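Subject: Re: Oiling the bench tops before winter
Date: 2026-09-19
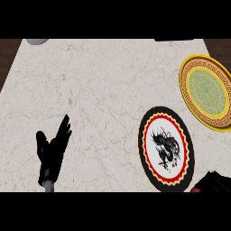 Riden Kitchen and Table Club (members' list)

Hello all,

Sorry for the slow reply, I've been up to my elbows in damsons. Somebody wrote on the list last week:

> Has anyone got round to oiling the wooden worktops at the
> Skurken hall yet? I was in on Tuesday and the stretch by the
> sink has gone pale and furry again. Also, are we still
> using the Teltari oil or did we give up on it? I remember it
> smelling like a wet dog for a fortnight. Happy to come and
> help if someone tells me which day.

Not done yet, no, and the furry bit is my fault as much as anyone's. I left a soaking wet tea towel on it over the whole bank holiday in May and it's never really forgiven me. I had a go at it with some fine paper afterwards but I was in a hurry and went across the grain in one corner (you can find the corner if you get the light right, please don't).

On the oil: we've still got a tin and a half of Teltari under the stairs and I'd like to use it up before we buy anything else. The smell was mostly because we put it on far too thick and then shut all the windows. Thin coats, three of them, wiped off properly after each one, and the doors left open between. If it still pongs after that I'll give in and we can try the Calimlim stuff, which comes in 1000 ml bottles and costs a fair bit more. I used it on my own chopping boards and they came up a lovely colour, much warmer than I'd expected!

As for the marble, please keep lemon juice and vinegar off it. It marks far quicker than you'd think, and there's a dull ring on my pastry slab at home from half a lemon left face down while I answered the door. Plain warm water and a drop of washing-up liquid is plenty. No spray cleaners, not even the ones with a leaf on the bottle.

Dates, then. The hall's free most mornings next month and I'd much prefer a dry one. Could whoever's coming bring old cotton T-shirts for rags? Not fleecy things, we were picking blue fluff out of the last coat for ages. And oily rags must be spread out flat outside to dry, never screwed up in the bin, they can heat up and catch fire all by themselves.

Oh, and there's 248 pounds left in the kitty after the autumn lunch, so we can stretch to a decent pair of sanding blocks. I'll pick those up unless someone has some going spare.

Let me know which mornings suit and I'll bring a damson cake. It'll be a large one, I've got jars of the things.

See you soon x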